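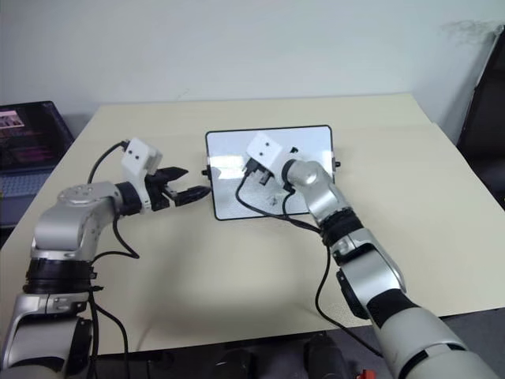
deucecourt_dee

Wheelchair player joining our social doubles comp - which rules do we use, and is a sports chair worth it for a beginner?

Hi all, hoping someone here has been through this. I play in the evening social doubles at Kedamcombe, which is a pretty relaxed setup (36 of us on the list, usually far fewer when it's cold). My cousin has used a wheelchair for years, played a lot of basketball as a teenager, and has just come along for a hit with me a few times and loved it. Now we want to enter as a pair from February and I've been told I can put our names down as long as I "sort out the rules" with the other pairs first. Which is fair enough, but I don't really know them myself!

What I've got so far is that my cousin gets two bounces. Does that mean I get two as well when we're partners? And does the second bounce have to land in the court? We had a ball the other night that bounced inside the baseline and then again nearly at the back fence, got hit back for a winner, and one of our opponents was quite put out about it.

Also not sure about serving. My cousin likes to have a bit of a roll up to the line first and I have a feeling that's not on.

The other thing is the chair. At the moment it's just the everyday one, which tips back a bit on the big reaches and is a pig to turn. We've seen a second-hand court chair, a Bovulier, for $830, anti-tip wheel at the back, wheels angled out at the bottom. New ones we've looked at start a good way past $2000 and that's not happening before we know whether this is going to stick. Is used okay, or are we buying somebody else's bent frame?

Our courts are synthetic grass with sand, if that matters. Thanks in advance, and sorry it's a long one.

slice_and_dicey

Two bounces for the chair, one for you. Chair counts as part of the body so if the ball hits it on the full you lose the point. Just play it and work the rest out as you go, it's social tennis, no one's going to ring the referee.

backhandbrolga

Good on you both for having a go! I've been playing in a chair for a fair while now, and have partnered standing players in more club comps than I can remember, so here's a go at all of it.

Bounces. The reply above is right. In a mixed pair your cousin gets two and you get one, and it stays that way whoever you're up against. If it bounces twice and you hit it, point to them. The first bounce has to be in, obviously, but the second one can be anywhere, so that ball near the back fence was good and your opponent can have a little sulk and then get on with it. Have a chat before you start about balls down the middle. My standing partners all take a while to learn to leave it for me when I've got a second bounce up my sleeve, and we've clashed racquets more than once over it.

Serving. A roll-up isn't allowed. The server has to be stationary before starting the serve, and then gets one push before hitting the ball. Wheels have to stay behind the baseline until the ball's been struck, same idea as a foot fault. If your cousin feels flat-footed (flat-wheeled?) starting from nothing, try setting the chair at a bit of an angle to the line and using that one push as the ball toss is coming together. It takes ages to feel natural. I still muck it up when I'm tired.

Other bits the pairs at your club might ask about: you have to keep a cheek on the seat when you hit the ball, and you can't use your feet as brakes or for steering while the ball's in play. If your cousin can't get around the court with hand pushes there are separate allowances for that, so look up the current rules for the details and don't rely on me.

One suggestion on getting everybody on the same page. Put the mixed-pair rules up where people can see them on the first night. Just the bounces and the serve, nothing fancy. We had a couple of arguments in our first season and both of them came from somebody having half heard something in the car park.

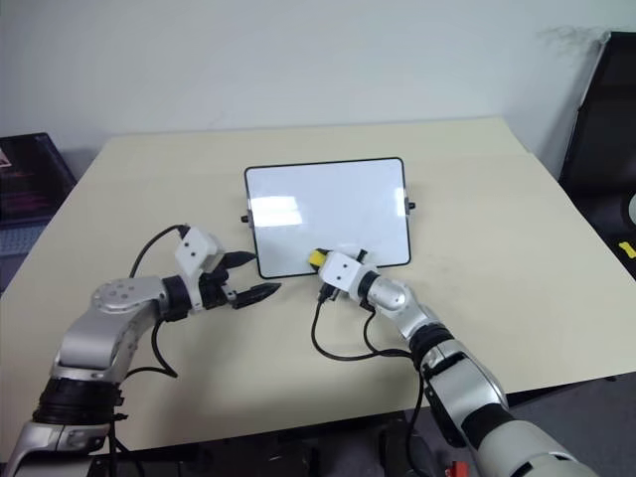 Small black-framed panel on the table.

Now the chair. Yes, get out of the everyday one if you're going to be playing regularly. The angled wheels make a huge difference to turning, and the anti-tip wheel will let your cousin lean back for a high ball without that awful moment. $830 sounds fair for a used one if it fits, but fit is the whole game. Seat width most of all. If there's space for a hand down each side of the hips, the body turns before the chair does and you'll feel like you're driving a shopping trolley. I bought mine a size too big off a mate and spent a season stuffing foam down the sides before I gave in.

When you go to see it, put it on a hard flat floor and let it roll by itself. If it veers off one way every time, ask some questions. Look closely at the welds around the axle bar, spin each big wheel and watch for a wobble, and check that the front castors don't flutter when you get a bit of speed up. Tyres and tubes are cheap enough so I wouldn't walk away over those. And ask for straps! A surprising number get sold without them, and without a decent strap across the lap a lot of your turning just disappears.

Sand-filled courts are heavy going, I won't lie. Pump the tyres up properly before each session and give the castors a clean afterwards, the sand gets in the bearings and they start to grind. If there's a hard court free for practice, use that while the pushing with a racquet in hand is still new.

netcord_nellie

Agree with most of that but I'd hire before buying. We got a Jitaru on a season hire for $560 with straps included, and swapped it partway through when the seat turned out to be too wide. You don't get that money back, but we'd have bought the wrong one for sure. Might be worth ringing around to see if anybody near you does it.

Also if anyone suggests gloves for the pushing hand, try them first. We bought a Halell pair and they've lived in the boot ever since, couldn't feel the grip at all.

deucecourt_dee

Thanks everyone, this is so helpful. I've been hitting balls on the second bounce myself for weeks so I owe a few people some points. Going to look at the Bovulier and will take a tape measure for the seat. Does anyone know if the straps are a standard size or do they go with the chair?

backhandbrolga

Mostly you can fit any of them, just measure the frame tubing where they loop round. Check the buckle's on the side your cousin can reach easily.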